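Bring Back the Long Practice Stitch

I learned to suture on a pig's foot in a cold room in Codholm, and I hated every minute until I suddenly didn't. Before that it had been a banana, then a square of upholstery foam, then a dish sponge I'd bought myself. All of them took a needle. None of them cared how it went in. A sponge will let you drag the point through at any silly angle you like, and it closes up behind you as though nothing had happened, and you go home thinking you're good at this.

So my opinion, and I've held it long enough to be boring at dinner: beginners should get the good pad on the first evening. The skin-like kind, with some texture to it and a proper cut to close. Most programs I know do it the other way round. Fruit and foam come first, and the nice pads stay in a cupboard until people have "earned" them. I see why. They cost money, and a nervous student can chew one up in an hour. But the nervous student is exactly the person who needs it!

Nadiia Semeniuk, who taught me most of what I know after Codholm, used to put out her best pad first and let everybody ruin it. She had eight of them at Birkcombe and she never tidied them up between classes. You'd sit down and find someone else's attempts under your hands, a nice even row and then a pucker where they'd lost their nerve. I loved that. You could read the whole class in one pad, and it took away the fear of making the first mark. 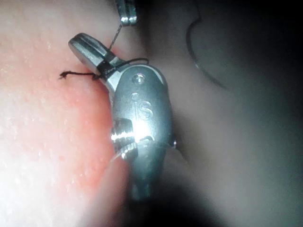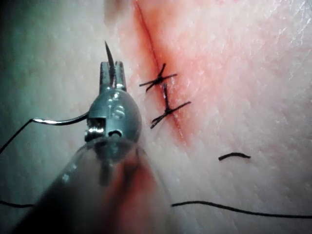
Thread is the other thing I want to stick up for. People new to suturing worry about the needle, and fair enough, it's the sharp bit, but the needle is the easy partner. It's curved, and once it's held properly the curve tells you what to do: turn and follow it through. Thread has ideas of its own. It slides under things, it grabs whatever is nearby, it makes loops you didn't ask for. Look at the first picture, where it's wound tight around the narrow neck of the metal and one strand ends in a little frayed tuft. I've spent whole evenings in the company of tufts like that. In the second there's thread in several places, two tied stitches, a loose scrap, a long wavy strand and a thin black line running away from the back of the needle, and I find that every bit as interesting, as most of my own trouble has started with the thread I wasn't watching.

A good pad makes you deal with all of this. You have to think about where your tail is lying. You have to set the bite at the same distance on both sides of the cut, or the edges come together with a step in them and everyone at the table can see it. On foam I never noticed my steps. On the first decent pad I ever used (an Admasu, pinkish, a bit sticky, smelled like a shower curtain) I noticed three in one row, and I unpicked the lot and started again with the biggest grin on my face.

Ans Visser disagrees with me, and she's a better stitcher than I am, so I should give her side. She thinks the fancy pads flatter people in a different way. They're made to be sewn, she says, and living tissue isn't. She would have students spend August on plain cloth, getting the knots right until they can tie while talking about something else, and then go directly to whatever the real work is going to be. She's right about knots. I can tie a decent one on a chair leg, and I have, in waiting rooms, on trains, once on the drawstring of my own coat. Cloth is fine for knots.

But a knot is the last part of a stitch. What comes before it is all angle and depth and how firmly you pull, and cloth has very little to say about those. Pull too hard on a good pad and the surface bunches up between the stitches. Pull too little and there's a gap you could post a letter through. There's a moment between the two when the edges just meet - lightly, with no strain in them - and the first time you get it you'll want to show somebody. I showed a man who had come in to fix the radiator. He was very kind.

What I'd like, then, is for those cupboards to be unlocked. Put the pads on the table with a heap of expired thread and more time than the schedule allows. Let people sew a long, bad row and look at it over tea before they're told what went wrong. Let them keep the pad, too, if there's any way to afford it. Mine is on the kitchen windowsill next to the basil, and I added four stitches this morning while the eggs boiled. The third one is a beauty.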